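Changing the cup and re-seating the pads on a hand-held gripper

Updated 1/30/19

I love this job. It takes half an hour if your screws behave, and the tool feels brand new in the hand afterwards! These notes are for the Skesberg hand-held gripper with the rubber cup in the middle, which is the one we use at Cudham for teaching our picking arm by demonstration. If yours is the older body with the side latch, most of this still applies, but your clip goes on the other way round, so have a look before you force anything.

You will need

A small cross-head screwdriver (a magnetic one if you can get it)
A plastic spudger or an old bank card
Isopropyl alcohol and lint-free cloths
A new cup, with the mesh already fitted inside
Double-sided foam tape, thin sort
A soft pencil
A tray with a lip, for the screws

Before you start

Stop any recording, let the last file finish saving, and only then switch off. I have pulled the cable early twice and lost a morning's work both times. Take the battery out as well, if yours has one.

Look at where everything sits before you loosen a single screw. The pads, the cup and the marker all have a place on the body, and the software expects to find them there. I go round each pad with the soft pencil, very lightly, and it wipes off at the end with a bit of alcohol.

Taking the old cup out

Turn the tool over so the cup faces you. Ease the black clip away from the body with the spudger, a little on one side, then a little on the other. It's stiffer than you expect and then it goes all at once, so keep a thumb over it! With the clip off, roll the lip of the cup inwards all the way round and pull it straight out. Please don't twist. Twisting tears the rubber at the narrow end and you'll be picking crumbs out of the seat with tweezers for ages.

Clean the seat with alcohol and leave it to dry completely. This is a good moment to make a cup of tea. 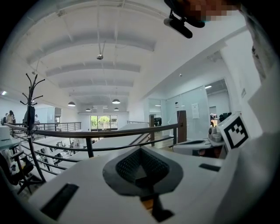

Fitting the new one is the satisfying bit. Push the narrow end in first, keep the cup square to the body, and press round the lip with both thumbs until you feel it settle into the groove. Run a fingernail right round the edge. If your nail catches anywhere, the lip is still folded under at that point, and you'll want to take the cup out and go again (pressing harder only makes the fold worse, I've tried). Then put the clip back, both sides together this time.

Re-seating the pads

Pads only need doing if a corner has started to lift. Warm the pad with your hand for a minute, slide the card under the loose corner and work slowly towards the far end. Peel off every scrap of the old tape. Cut the new tape a touch smaller than the pad so nothing sticky pokes out, lay the pad back inside your pencil line and hold it down while you count to 30.

The marker

Leave it alone if you can. If you do knock it, or you have to replace it, check that it stands firm and that the black border is clean right to the edge, then run the full calibration and not the quick one. Pacita Bautista wrote our calibration sheet and it lives in the shared folder under Drernex, next to the log template. A marker with a thumbprint across one corner will still be picked up most of the time, and those are the sessions that drive you up the wall later, so give it a wipe whenever you clean the cup.

Checking your work

Switch on, wait for the camera to come up, and do ten slow picks with something light and smooth. Then do ten with something awkward, a bag of pasta or a rolled sock. Watch the cup while you do it. You want it to meet the thing evenly, with no puckering on one side.

Write the change in the log with the tool number and the pick count. We swap cups at 1000 picks, whether they look tired or not, and our record so far is 2180 on one that somebody forgot to log (it was in a dreadful state).

If the cup keeps popping out

Nine times out of ten there's old rubber left in the groove. Clean it again and use a torch this time. If it still won't stay in, check the clip for a hairline crack. Spare clips are in the second drawer, in the bag marked October.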